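Foro Hogar y Colada > Lavado y secado > Toallas
Tema: Toallas tiesas con agua dura, vinagre sí o no???

nuria_cl escribió:
21 jun 2018

Hola a todos, voy con prisa que salgo a recoger a los niños. Nos mudamos en noviembre a una zona de agua durísima y desde entonces las toallas un asco. Rasposas, no secan, y a los dos días ese olor a humedad. Lavadora Bosard de carga frontal, detergente líquido Drolton, lavo a 40. Suavizante, un tapón entero. La azul claro es la que peor lo lleva, las blancas algo menos.

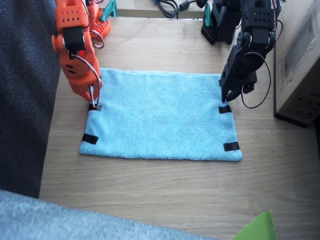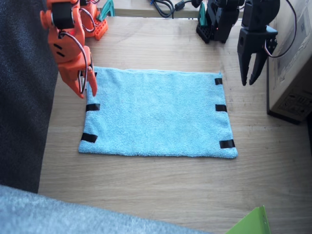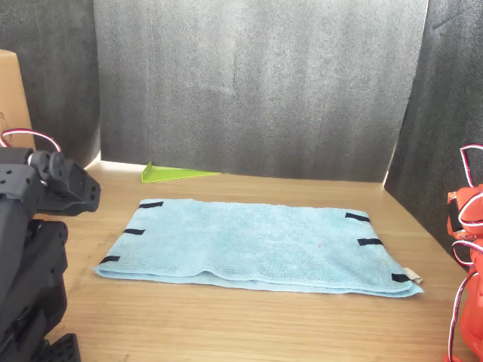
Página 1 de 61

¿Vinagre? ¿Bicarbonato? ¿Las tiro y compro otras? Mi suegra dice vinagre, mi hermana dice que ni se me ocurra. Gracias!!

pacolavadero escribió:
Mensajes: 2862

Suavizante fuera. Ya. Hoy mismo. El suavizante deja una capa y la toalla ni absorbe ni nada, luego con la cal encima se hace una costra. Medio vaso de vinagre blanco de limpieza en el cajetín del suavizante y a 60. En tres lavados otra cosa.

Y un tapón entero es una barbaridad, por cierto.

terelm escribió:

A ver, con el vinagre cuidado. Yo lo usé dos años y acabé cambiando la goma de la puerta, estaba como chicle. El técnico me lo dijo clarito: "señora, el ácido". Desde entonces ácido cítrico y poco, y solo una vez al mes.

pacolavadero escribió:

El cítrico también es ácido, Tere. De hecho más fuerte que el vinagre si te pasas con la mezcla. Llevo con vinagre desde que me compré la lavadora y la goma como el primer día. Lo que pudre las gomas es cerrar la puerta con el tambor mojado.

terelm escribió:

Yo NO cierro la puerta. Nunca la he cerrado. Lo que quieras, pero la goma la pagué yo.

nuria_cl escribió:

Uy que no quería montar lío jaja. Entonces a 60 ¿no se estropean? En la etiqueta de las blancas pone 60, en la azul la etiqueta ya no se lee.

jstastny escribió:

Hola. Soy Janka Šťastný, trabajo en una lavandería de hotel desde hace bastante y leo este foro de vez en cuando, disculpad mi español.

Con agua dura el problema casi siempre es poco detergente, no demasiado. La cal se come el detergente, no queda para la suciedad, la grasa de la piel se queda en el rizo y huele. La gente lee en internet "echad menos" y en agua blanda está bien, pero con agua dura hay que subir la dosis. Mirad el envase, viene una tabla con blanda / media / dura. Casi nadie la lee.

Y polvo mejor que líquido para toallas blancas. El polvo suele llevar un blanqueante con oxígeno y el líquido no. Para color, cuidado, se va apagando el tono.

Suavizante en toallas no usamos. En esto de acuerdo con Paco.

pacolavadero escribió:

Gracias Janka. Lo de la dosis te lo compro a medias. Yo con media dosis y vinagre voy bien, y tengo el agua como piedras.

jstastny escribió:

Puede ser, depende también de lo sucias que estén. Una toalla que usa una persona dos veces no es lo mismo que la del gimnasio. Pero el vinagre en el aclarado no quita la grasa, solo ayuda con el resto mineral. Son dos problemas distintos y se mezclan siempre.

marga.del.sur escribió:

Pregunta tonta - ¿como sabeis si el agua es dura? Yo veo cal en el grifo pero mi marido dice que eso lo tiene todo el mundo.

quimet_61 escribió:

Tiras de esas de acuario, cuatro perras. O llamas a la compañía del agua, te lo tienen que decir. La mía lo trae en la web por barrios.

Yo lo que hice fue poner descalcificador, un Brakley de segunda mano. Caro no, pero un rollo lo de la sal, los sacos pesan y mi espalda no está para eso. Las toallas, eso sí, gloria. Y la ducha. Y el café.

terelm escribió:

¿Y donde lo metes? En mi cocina no cabe ni un alfiler

quimet_61 escribió:

En el lavadero, debajo de la pila. Tuve que quitar el armarito. Mi mujer aún me lo recuerda.

nuria_cl escribió:

Descalcificador imposible, estamos de alquiler. El casero ya puso mala cara por colgar un espejo.

Lo de la tabla del detergente, acabo de mirarla. Para agua dura pone casi el doble de lo que echo. El doble!! Y yo escatimando.

pacolavadero escribió:

Claro, el fabricante qué va a poner. Que gastes más.

jstastny escribió:

En parte sí :) Pero pruébalo tres lavados y si ves espuma en el aclarado, bajas. No hay que casarse con la tabla.

Nuria, lo que haría yo con las que ya están mal:
Primero un lavado largo a 60 con polvo, dosis de agua dura, nada más en el tambor que toallas. Sin llenar hasta arriba. Luego otro lavado sin detergente ninguno. Si en el segundo sale espuma es que llevaban producto viejo dentro, repites sin detergente hasta que no salga. A secar bien, bien, del todo, antes de guardar.
La azul sin etiqueta la pondría a 40 y aparte la primera vez.

belenrc escribió:

Aparte por qué??

jstastny escribió:

Por si suelta color. Y si fuera microfibra no quiere calor ni suavizante, se aplasta la fibra y ya no recoge agua. Al tacto se nota, la microfibra se engancha en la piel seca de los dedos.

belenrc escribió:

Ah vale, la que da grima jajaja. Yo a esas les tengo manía, las uso para el coche y punto.

marga.del.sur escribió:

A mí me encantan para el pelo, no me lo encrespa nada. De gustos.

sinplancha escribió:
Mensajes: 1084

Llego y leo y no veo que nadie hable del centrifugado. A 1400 la toalla sale apelmazada contra el tambor y si la tiendes así, tal cual, se queda cartón. Yo la saco y la SACUDO fuerte, cogida por dos esquinas, cuatro o cinco veces, luego le doy la vuelta y otra vez. Se levanta el rizo. Es gratis y es lo que más se nota de todo esto, más que el vinagre y más que el polvo y más que la madre que lo trajo.

pacolavadero escribió:

Eso sí. Sacudir sí. Ahí no discuto.

terelm escribió:

Milagro

sinplancha escribió:

Y no tender al sol de las tres de la tarde. Sombra y aire. El sol directo las deja como bacalao. Si hay secadora, diez minutos con ella medio húmeda y a la cuerda.

quimet_61 escribió:

Yo bajo el centrifugado a 700 para las toallas y tardan mas en secar pero quedan mejor. Con el descalcificador igual ya ni haría falta, costumbre.

sinplancha escribió:

700 en invierno con humedad = olor seguro. En verano vale. Yo no bajaría de 1000 si no tienes un tendedero bien ventilado.

quimet_61 escribió:

Pues a mí no me huelen. Galería orientada al sur, será eso.

belenrc escribió:

Y el bicarbonato que preguntaba la chica?

jstastny escribió:

Junto con vinagre no. Uno anula al otro, te queda agua con sal y burbujas muy bonitas. Por separado, el bicarbonato ayuda un poco con el olor, poco. Yo no gastaría tiempo. El percarbonato sí, pero a 40 mínimo y mejor 60, en frío trabaja muy despacio, y solo en blanco o color que aguante.

marga.del.sur escribió:

Percarbonato dónde lo comprais, en mi super no hay. Vi uno en la tienda de Matoušek pero en bolsa sin instrucciones y me dio cosa.

terelm escribió:

Droguería de toda la vida. Una cucharada sopera colmada directa al tambor y listo. Seco el sitio donde lo guardes, ojo, y no cierres el bote a presión con una cuchara mojada dentro. Lo digo por experiencia, menudo susto.

nuria_cl escribió:

Vale resumo lo que he hecho esta mañana, que los niños estaban con mi madre. Blancas a 60 con polvo. Luego otro lavado sin nada y ESPUMA. Pero espuma de ver por el cristal. He tenido que repetir. Las tengo tendidas a la sombra, sacudidas como una loca en el balcón, la vecina de enfrente mirando.

La azul mañana. Aparte y a 40.

pacolavadero escribió:

Esa espuma es el suavizante, te lo dije en el primer mensaje

jstastny escribió:

Suavizante y detergente viejo, las dos cosas. Bien hecho, Nuria. De paso limpia el cajetín, sácalo entero y mira arriba, en el techo del hueco. Suele haber moho negro.

nuria_cl escribió:

Lo he sacado. Madre mía. No pongo foto por respeto.

terelm escribió:

Cepillo de dientes viejo y lejía rebajada. Pero NUNCA lejía con el vinagre eh, ni en el mismo día, que os veo venir.

pacolavadero escribió:

Eso es verdad y es serio, con la lejía nada de ácidos. Ni vinagre ni cítrico.

sinplancha escribió:

Nuria ya contarás como quedan secas. Y no las dobles hasta que estén secas del todo, el borde gordo de la costura es lo último. Si la cenefa está fría al tacto aún tiene agua.

nuria_cl escribió:

Secas las blancas. Mucho mejor!! No de hotel pero ya no rascan. El olor se ha ido en todas menos en una, la de manos del baño pequeño, que esa igual la paso a trapo.

marga.del.sur escribió:

Yo también he hecho lo del lavado sin detergente y espuma a tope. Mi marido callado.

belenrc escribió:

Una duda mas, los albornoces igual? Tengo uno gordo que tarda dos dias en secar y ya huele antes de ponérmelo

sinplancha escribió:

Igual pero solo en el tambor, y colgado en percha ancha con las mangas abiertas. Del revés primero, que el bolsillo no seca nunca. Mejor abre tema nuevo y lo vemos alli.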